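Relatório de projeto
Automação e trabalho doméstico: o que muda para quem arruma e limpa
Unidade curricular de Sociologia do Trabalho
Grupo: Katherine Bermúdez, Leobardo Cárdenas, Suleiman Ugwu

1. Introdução

Este relatório trata da Domum, uma empresa de limpeza e arrumação de casas que começou a preparar a automação de parte das suas tarefas. Quisemos saber o que essa preparação muda no dia de trabalho das pessoas contratadas para arrumar. Não avaliamos o desempenho técnico de nenhum robô.

A Domum emprega 20 pessoas no serviço de casas. Em março, 9 delas passaram para uma equipa nova, que arruma divisões usando pinças de mão em vez das mãos nuas. Os movimentos ficam gravados e servem depois para treinar um sistema robótico. As restantes continuam no serviço habitual.

2. Método

Fizemos entrevistas a pessoas das duas equipas e à coordenadora, Ekaette Nwankwo. Acompanhámos também vários turnos da manhã, sem intervir. Tivemos acesso à folha de registo de tarefas, que no fim do nosso período de observação somava 3.524 gravações. As entrevistas foram transcritas por nós e as citações foram revistas pelas pessoas entrevistadas.

3. O trabalho observado

3.1. Arrumar objetos pequenos

Uma parte grande das gravações consiste em pegar em objetos correntes e pô-los no sítio: tubos de creme, caixas de cartão, embalagens já abertas. A trabalhadora segura uma pinça em cada mão e tem de escolher por onde agarrar. Um tubo em cima de uma manta pede uma pega diferente da de uma caixa pousada ao lado.
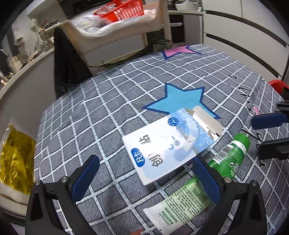
Zainab Babalola trabalhava há seis anos em limpezas quando entrou na equipa. Contou-nos que, nas primeiras semanas, o mais difícil foi abrandar. "Eu arrumava uma mesa sem olhar. Agora tenho de pensar em cada coisa, e se largo mal tenho de repetir." A repetição aparece em quase todas as entrevistas. No serviço antigo, o turno acabava quando a casa estava pronta. Na equipa das pinças acaba quando está feito o número de gravações previsto, que são 86 por turno.

Outra diferença é o que acontece depois de arrumar. Terminada a tarefa, os objetos voltam a ser espalhados para a gravação seguinte. Duas entrevistadas disseram que isto lhes custou a aceitar, por estarem habituadas a deixar o trabalho feito.

3.2. Deitar fora o lixo

As tarefas com o balde do lixo são curtas, mas exigem decisões. É preciso segurar um copo de plástico sem o esmagar, levá-lo até à abertura do balde e abrir a pinça no momento certo. Os sacos vazios são considerados os piores objetos, porque mudam de forma quando são apertados. Nas regras da equipa, o que cai ao chão também se apanha com a pinça.

Zainab Babalola explicou que esta foi a tarefa em que a experiência anterior mais lhe serviu. Sabe em que ordem encher um balde e o que deve ir por cima. Esse conhecimento não consta do guia de tarefas da empresa. Quem entra de novo aprende-o ao ver as colegas.
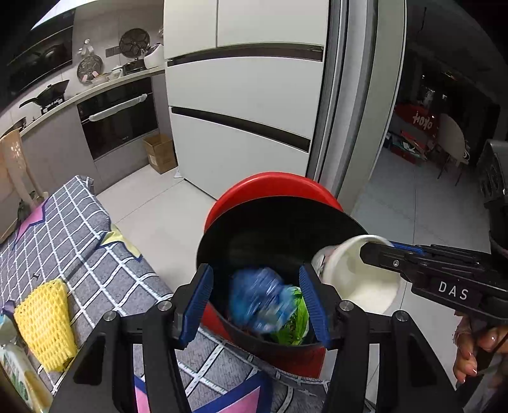 4. Mudanças para as trabalhadoras

4.1. Ritmo e esforço

As entrevistadas da equipa nova referem menos dores nas costas e menos contacto com detergentes. Em troca, queixam-se dos pulsos e do polegar, sobretudo no fim da manhã. A coordenadora introduziu uma pausa a meio do turno, que não existia no serviço de casas.

4.2. Salário e categoria

O salário por hora é o mesmo nas duas equipas. A categoria no contrato também não mudou e continua a ser a de empregada de limpeza. Várias pessoas acham que devia mudar, dado que tiveram formação e seguem regras de gravação.

4.3. Expectativas

A pergunta sobre o futuro dividiu as respostas. Algumas trabalhadoras pensam que estão a ensinar a máquina que as vai substituir. Outras não acreditam que um robô entre tão cedo numa casa desarrumada. Ekaette Nwankwo disse-nos que a empresa não prevê reduzir pessoal, mas não existe compromisso escrito.

5. Limitações

Só estudámos uma empresa e o período de observação foi curto. Não conseguimos entrevistar as duas pessoas que saíram da equipa nova em maio, e a opinião delas podia alterar o que escrevemos em 4.1. O guia de tarefas foi-nos mostrado, mas não pudemos ficar com cópia.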